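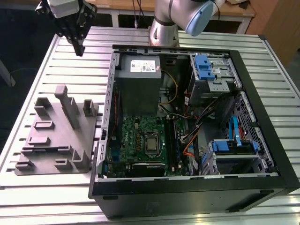

Looking after a hand-pumped harmonium at home
Heledd Craddock
Bremholm workshop notes, revised April 7, 2021

These notes apply to the portable Indian harmonium with two or three banks of brass reeds and rear bellows. Scale-changer models are built on the same lines, but the sliding keyboard has to be set back in its home position before the lid is lifted. Restoration of old French and German reed organs is another subject.

Tools

A small flat screwdriver, a stiff artist's brush, a strip of plain paper, a feeler gauge or a piece of thin brass shim, and a torch. For reed work add 2000 grit abrasive paper and a tuner that reads in cents. Hold screws in an egg box in the order they came out. The wood is usually soft, and a screw returned to the wrong hole will strip it.

Testing for leaks

Close all the stops, open the bellows fully and let go without touching a key. On an instrument in fair order the bellows should take at least 10 seconds to close. If they drop sooner, hold a strip of tissue along the folds, then along the joint between the bellows and the case. The tissue will lift where air is escaping. Corners go first.

Pinholes in the cloth can be patched with thin glove leather and hide glue. White PVA will hold but is difficult to get off later, and whoever re-covers the bellows next will have to cut it away. Tape of any sort is a temporary measure. Let a patch dry overnight with the bellows half open.

A note that sounds when no key is pressed

Ciphering is nearly always dirt under a pallet or a weak key spring. Lift the key cover, press the key a few times and brush along the edge of the pallet. If the note persists, slide the paper strip under the pallet and let the key up. The paper should grip evenly on all four sides. Where it slides freely, the leather facing has hardened or the pallet has warped. Hardened facings can be raised with a suede brush, once. After that they need replacing. 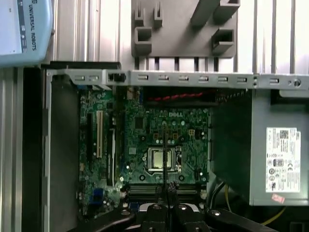 A note that is silent or slow to speak

Take out the reed board and find the reed. Most faults are a speck of fluff between the tongue and its slot. Slip the shim under the free end of the tongue, raise it very slightly, and draw the shim out towards the tip. Do not blow on the reeds, as breath moisture marks the brass.

If the reed is clean and still slow, look at the gap at the tip. Too little and the tongue will not start under firm pumping; too much and it wastes air and starts late. Compare it with its neighbours before bending anything. A tongue with a visible crack at the root is finished. Prindska sell singles by pitch and plate length, so measure the old plate before ordering.

Tuning

Leave the instrument in the room where it will be tuned until it has settled, ideally overnight. I tune at 18 degrees and write the figure inside the lid in pencil. To raise the pitch, remove metal from the top surface near the tip. To lower it, remove metal near the root. Two light strokes, wipe, refit, check. A reed reads differently with the board out of the case, so the final reading is taken with everything screwed down.

Work on one bank at a time, with the others shut off. An error of a cent or two matters less than unevenness between the banks, which beats audibly on held notes.

Storage

Fasten the bellows shut and push all the stops in. Avoid radiators, window sills and outside walls. A cheap hygrometer such as the small Lougher is accurate enough. In August, when the loft gets hot, bring the instrument down.

Mothballs attract complaints from singers. Cedar blocks are milder, though they need sanding now and then. The Zadero padded cover fits cases up to 16 inches deep; anything larger needs a box.

Play every key at least once a month.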